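4.2 What the practice logs told us

I'll admit I went into this part of the study with a favorite. I teach oboe, I came up through a studio where long tones took up the first half hour of every day, and I fully expected the players who did the most long tones to come out ahead. So please read this section knowing I had a horse in the race (and that it didn't win).

We collected 2,778 log entries over the fall term and threw out the ones with no start time, which left us with 2,733. Every entry came from a wind player in one of the two programs, Nirero or Minine, and each one listed what the person worked on, for how long, and how tired their face felt afterward on a nine-point scale. The tiredness score was my idea. I wish I'd explained it better in the first week, when a few players read it backward and we had to phone them to sort it out!

What jumped out was how lopsided the home sessions were. People warmed up at length, ran the opening of whatever piece they liked best, and stopped. Scales showed up mostly in the days before a lesson. The slow movements, the ones juries complain about year after year, hardly appeared at all until November, and by then the accompanists were already booked.
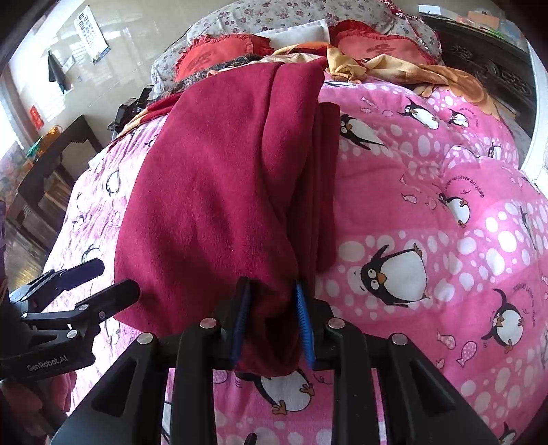
Figure 3. Home setting.

Živko Stoyanova read an early draft and told me I was being too hard on the players, that a log only catches what someone remembers to write down, and that plenty of slow-movement work goes on in the head, on the bus, with no instrument in sight. Fair enough. I went back through the comments column with that in mind and found 123 entries that mentioned listening, singing a line, or marking breaths in the part. We hadn't given those a category, so they'd been lumped under "other" along with reed work and tuner batteries. I've kept them separate in everything that follows.

Once I did that, the picture got friendlier. Players who marked their breaths ahead of time reported less tiredness in the next session, and it held up in both programs, though the gap was smaller at Minine, where the ensembles rehearse later in the day and everybody arrives a bit worn out anyway. Long tones, my old favorite, made no difference that I could find. I ran it twice.

I don't want to lean on this too hard. The logs were self-reported, the players knew I'd be reading them, and some of them were my own students, who know perfectly well how I feel about long tones. The Clusska scoring sheet, which the juries filled out without seeing any logs, gives a cleaner look at the same question, and I turn to it in 4.3.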